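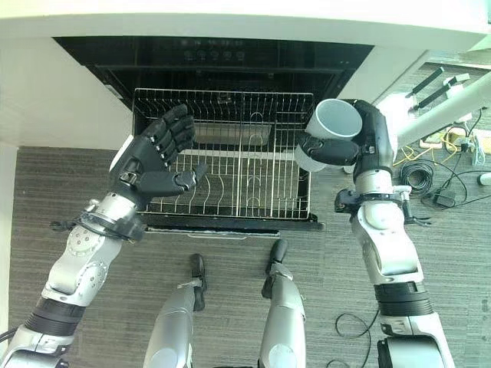 A white cup at the right-hand side of the rack, second-floor kitchen.

The dishwasher, and how we might all get along with it

Hello again, everyone, from the second floor of Gitatthorpe House. I had planned to give this month's kitchen column over to the herb pots, which are doing so nicely on the back steps that I could happily fill a page with them (the chives especially!), but so many of you have stopped me in the hallway to talk about the dishwasher that the herbs will have to wait. I've lived in buildings with shared kitchens for most of my adult life and I don't think I have ever heard so much conversation about one appliance.

For those who moved in after the winter, a little history. The old dishwasher gave out in February, on the evening of the soup supper, with every bowl in the building either inside it or piled up beside it. We washed by hand for weeks after that, and I will say there was something rather nice about it, two people at the sink and somebody else drying and all the news of the house getting passed along with the plates. But there was also a smell that came from the dish towels, and I don't believe any of us miss that part. The new machine came from Trondier, it sits under the white counter where the old one did, and it has been running nearly every day since.

It is a good machine. It's quiet enough that I've opened it in the middle of a cycle, thinking it was finished, more times than I would like to admit in print. Please do look for the light before you pull the door down. If you do open it by mistake, close it again gently and it will pick up where it left off after a minute or so of thinking about it.

Now, the loading. I know that people have strong feelings here and that most of us learned it from a parent who had strong feelings too. My mother would take out everything my father had put in and do it over again while he was still standing there, and they were very happily married. So please take all of this in the friendly spirit it's meant.

Cups and mugs go along the sides, open end down. They can lean a little against the wires, and in fact they do better if they lean, as the ones with a hollow in the base will otherwise hold a small pond up there until you tip it down your sleeve. The white cups that came with the kitchen fit very well at the edge of the rack. The big pottery mugs from the craft fair don't fit nearly as well, and I say that with love as the owner of two of them. They take up the room of a cereal bowl each, and if you put them next to one another they knock. I've been giving mine a row apart.

Plates stand up in the tines and face toward the middle. The rack has a divider running down it, and it's easiest to treat the two halves as two separate racks and fill one before you begin on the other. When we each start in our own favorite corner, the result is a load that looks full and isn't, and the next person comes along with a dinner plate and can't find a single row to put it in.

Bowls are the hard ones. I have tried them every way there is. What works best for me is to tilt them forward, with more space than seems necessary, and to accept that you'll get fewer in than you hoped. A bowl nested into another bowl comes out with oatmeal baked onto it as hard as tile, and then somebody (often me) is standing there with a scouring pad anyway.

Pans. Oh dear, the pans. The heavy black skillet does not go in. It has never gone in, it's not going to go in, and I have re-seasoned it three times since the new machine came. The same goes for the wooden spoons, the bread board, Mr. Delaunay's good knife with the riveted handle, and anything with gold on the rim. Baking sheets may go in if they're alone, but a baking sheet laid flat across the rack keeps the water from getting up to anything above it, so stand it along the side or simply do it in the sink.

Before you close up, reach in and give the spray arm a spin with one finger. It should go all the way around without touching anything. If it taps on something, that will be a spoon or a long handle that has slipped through the wires, and it takes two seconds to fish out. I found a teaspoon of mine down at the bottom of the tub last week that I had been accusing my nephew of taking home in his lunch bag, so I owe him an apology and probably a pie.

About rinsing. Several people have asked, and the booklet says to scrape and not to rinse. I was brought up to rinse until the plate was clean enough to eat from, and then wash it, and it has been a struggle to stop. Scraping is plenty for most things, though. The exceptions as far as I'm concerned are egg, rice, and the cheese on the top of a lasagna dish, all of which I still run under the tap, and I'd be grateful if you did too. Please scrape into the green bucket under the sink and not into the sink itself. We had the drain snaked after the pancake breakfast and I would love not to do that again before summer.

The long cycle is the one for evenings. The short one takes 91 minutes, and I'm told by the people on the third floor that their old one took three hours, so we should count ourselves lucky. Whoever starts the machine in the evening should move the little wooden clothespin on the cabinet pull from "dirty" to "clean," so that the first person down in the morning knows what they are looking at. It's a simple system and it only fails when we forget the clothespin. Twice now I've come down early and put away an entire load of dirty cups, feeling very pleased with myself.

And then the emptying, which I think is really what most of the hallway talk has been about. It's a small job. I timed it the other morning, with the radio on and a kettle going, and I was finished before the tea was ready. But it's a job that can very easily belong to the same few people, and I'd like to see it move around. We tried a sign-up sheet in the old kitchen on Radbridge Avenue and it made everyone cross, so I'm not going to suggest one. What I'd ask is that if you come in and the clothespin says clean, put away something. All of it is wonderful. Just the cups is also very kind. Even the forks, while your toast is in, would be a help to the next person.

If you don't know where a thing goes, here is the short version:

Cups and glasses: the cabinet to the left of the stove, low shelf, so the children can reach.
Plates and bowls: same cabinet, one shelf up.
Baking things and the big colander: the deep drawer.
Lids: the lid basket. I know. I'm going to sort the lid basket.
Anything you don't recognize: on the windowsill, where its owner will find it.

The windowsill at present has a blue measuring cup, a very small whisk, and the bottom half of a butter dish. If the top half is in your apartment, please come and reunite them.

A word on supplies. We're using the tablets from the tin on the shelf above the counter, one to a load, and the bigger box we bought last time had 64 in it, which carried us further than I'd expected. The rinse aid gets topped up when the light comes on. You fill it to the line and put the cap back until it clicks, and if you spill a little, wipe it up right then, or the next load will come out full of suds. Please don't use the hand soap from the sink in the machine under any circumstances. We've had one go-around with that and it was very pretty and it took most of an afternoon to mop.

The filter needs lifting out and rinsing every couple of weeks. It unscrews to the left. I do it when I think of it, and I'd be very glad of a partner who thinks of it when I don't. There's nothing to it apart from a willingness to look at what's in there, and an old toothbrush, which is hanging on the hook by the sink with a red ribbon around the handle so that it won't be mistaken for anything else.

I'll be in the kitchen on the evening of May 14, 2025, from the time supper clears until the tea runs out, going through the lid basket and the mug shelf. Come and keep me company, and bring back any cups that have wandered upstairs. I found a white one on the laundry room windowsill and another by the bicycles, so I know they get around! There will be lemon bars. If you'd like to give away a mug or take a different one home, there will be a box for that as well, and I'm putting in one of my two big ones to show I mean it.

If you can't make it down and have something to say about the dishwasher, or a better way with the bowls (I'd truly love to hear it), slip a note under my door at 253 or catch me on the stairs. Chives are free for the cutting in the meantime. Scissors are in the first drawer, and please put them back.

Chutima Bunnag
Second-floor kitchen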